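Sat 16 June

The Plescombe labor office says it will clear its backlog of seasonal work permit renewals before November, and it would like employers to take its word for it.

The promise came at a briefing on Thursday morning, where officials handed out a single page of figures. According to that page, 100 renewal applications from foreign workers are waiting for a decision, most of them filed by packing and food firms on the Galberg road. The office has granted 21 renewals since the start of the year and turned down 19. It didn't say how many people had given up and gone home while they waited, or taken jobs off the books, and when asked, it said that was not something it kept track of.

That is a large hole in a page that is supposed to show the system working. A refusal rate of nearly half would be news in itself, yet the office described it as "in line with expectations" and moved on. Whose expectations, it did not say. 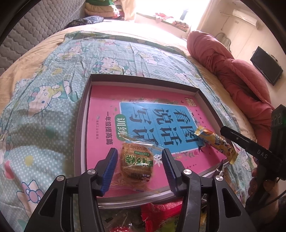
Ansari, the biggest employer on the Galberg road, has been complaining about the renewals for two years. The company bakes, wraps and ships small cakes and other packaged sweets, and it says it cannot find enough local people willing to work nights at the wage it offers. The last part of that sentence tends to get said quickly. Ansari has not raised its night rate in the time it has been warning about a shortage, and its managers did not want to talk about pay this week. The work is plain enough to anyone who has been on the floor: a golden-brown cake goes into a clear plastic wrapper with a printed label on it, and then the next one does, for a full shift. People will do that job. Whether they will do it at the going rate, on a permit that may run out before the office opens the envelope, is a different matter.

Souad Cherkaoui, who runs the weekly advice session for migrant workers in Plescombe, was at the briefing and came away unimpressed.

"They told us last year that it would be finished by November," she said. "They have kept the month and changed the year."

Cherkaoui said most of the workers she sees have done everything asked of them. They file on time, they pay the fee, and they get a letter saying their papers have been received. After that they hear nothing. Under the present rules they may keep working for the same employer while a renewal is pending, but they can't change jobs, and they can't travel home and be sure of getting back in. Several have missed funerals, she said. One man has been waiting on a decision so long that the permit he was asking for would already have expired.

The office disputes that last case. A spokesman said no application had been pending for longer than the length of the permit itself, then said he would need to check, and had not come back with an answer by Friday evening.

The plan put forward on Thursday rests almost entirely on Gomumis, a new online filing system that is meant to replace paper forms. Workers or their employers will upload documents, the system will check that nothing is missing, and a complete file will go straight to a case officer. Officials said this would cut processing time sharply. They gave no target in days or weeks.

They also gave no sign that there will be more case officers. The office has two people deciding renewals, the same number as last year, and one of them also handles first-time applications. A faster way of getting files to two desks does not make the desks any bigger. Asked about hiring, the spokesman said staffing was "under review" and that Gomumis should be given a chance to prove itself first.
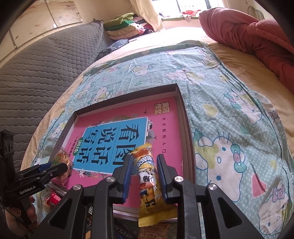

There is the question of language, too. Gomumis will open in English only. The paper forms come with guidance notes in four other languages, which workers say are badly out of date but better than nothing. Translated screens are promised for a second phase, with no date attached. Until then, anyone who can't follow the English version will need help from the employer, and that is exactly the arrangement Cherkaoui's group has been arguing against. A worker with a complaint about unpaid hours, she pointed out, is not going to feel very free if the boss is holding the login.

Employers seem more cheerful about it, at least in public. A joint statement from the Galberg road firms welcomed the new system and called for "certainty for business." It did not mention the 19 refusals or ask for the reasons behind them. The office says most were turned down because of missing documents, but it would not release a breakdown, so there is no way to tell whether the missing papers were the workers' to supply or the companies'. In past years it has been a bit of both. Proof of housing, for instance, usually comes from the employer, and a worker whose employer forgets to sign it is refused all the same.

The office did make one firm commitment. Anyone refused this year because of an incomplete file can apply again without paying a second fee, provided the new application goes in through Gomumis. That will be welcome to those who are still in Plescombe. Workers who have already left must apply from abroad as new candidates and pay in full.

The system is due to open to employers first and to individual workers afterward. Officials would not say how long the gap would be — "a matter of weeks, we hope" was the closest they came. Paper applications already in the pile will not be moved over and will be decided in the order they arrived.

Cherkaoui's advice to workers is to keep copies of everything, including the receipt letter and the envelope it came in, and not to hand over an original to anyone without getting a signed note for it. Her session is open to workers from any firm, and employers are not allowed in the room.

The labor office said it would publish updated figures at the end of the summer. It made the same undertaking last summer, and those figures have not appeared.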